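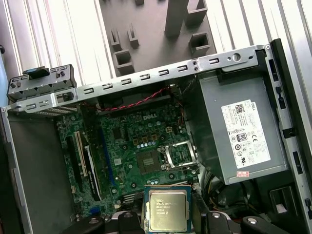 4 Planning and Budgeting for a Processor Handling Cell

4.1 Scope

Complete this section before placing an order. It covers the equipment needed for a single-arm cell that installs and removes desktop processors in open computer chassis. Mounting and wiring are covered in Section 5. Cells that also handle memory modules need the longer finger set and should be planned from Section 6.

4.2 Select the work surface and fixtures

1. Measure the largest chassis the cell will accept, with the cover off and any swing-out drive bay in its open position. Record length, width and height.
2. Choose a slotted aluminum work surface that leaves space behind the chassis for a fixture tray. Panels are sold by Asau in two lengths. Order the longer one if both small-form-factor and tower units will be run.
3. Order one fixture tray per cell. Trays are molded plastic and wear at the sockets, so budget for one spare.
4. Confirm that the arm can reach every tray position with the chassis in place. Use the reach sheet supplied with the Praltwood arm, not the overall reach figure in the catalog.

NOTE: Power supplies and raised chassis rails limit the approach angle. Where the power supply stands close to the CPU socket, plan for a tilted approach and check finger clearance on that side first.

4.3 Select the gripper

1. Measure the width of each processor type across the substrate. Do not measure across the heat spreader.
2. Choose parallel fingers that clamp the substrate edges and stay clear of the contacts on the underside.
3. Check the open width of the fingers against the space around the socket, with the load plate fully raised and the retention lever released.
4. Add one spare finger pair to the order (part 206).

CAUTION: Do not use a suction cup as the only means of holding a processor with residual thermal paste on the heat spreader. Paste prevents a reliable seal.

CAUTION: Bent socket contacts are not covered under the cell warranty. Use scrap boards for all set-up work.

4.4 Budget lines

Enter the following on the planning form. Prices are in U.S. dollars and do not include tax or freight.

Arm, controller and stand: use current quote
Emeo wrist camera, with cable: 3,349
Gripper body, fingers and spare pair: 3,000
Fixture tray, each: 206
ESD grounding kit: 39

Scrap boards, test processors and operator training are entered as separate lines. Sites often leave these out of the first request and have to file a second one. If the arm is leased, enter the lease under operating cost and leave the first line blank.

NOTE: The camera cable is not interchangeable with the one shipped with earlier Pumphrey controllers. Sites reusing a Pumphrey controller must add the adapter.

4.5 Plan the floor space and services

1. Allow clear access to the front and one side of the work surface.
2. Provide a grounded outlet for the controller. Do not share it with bench heaters or soldering equipment.
3. Provide a ground point for the work surface and for the operator wrist strap.
4. Fix the lighting position before the camera is calibrated. Heat spreaders reflect overhead lamps, and a lamp moved later will require recalibration.

4.6 Submit the plan

1. Attach the chassis measurements, the processor list and the completed planning form.
2. Mark any chassis that has a hinged drive bay.
3. Send the plan to Hywel Craddock, Applications, for a clearance check. Do not release the purchase order until the check is returned.

If a chassis model is added after the check, submit its measurements separately. The fixture tray may need a different position.

Last updated: August
Contact: Applications Desk | Copyright Praltwood. All rights reserved. | Back to top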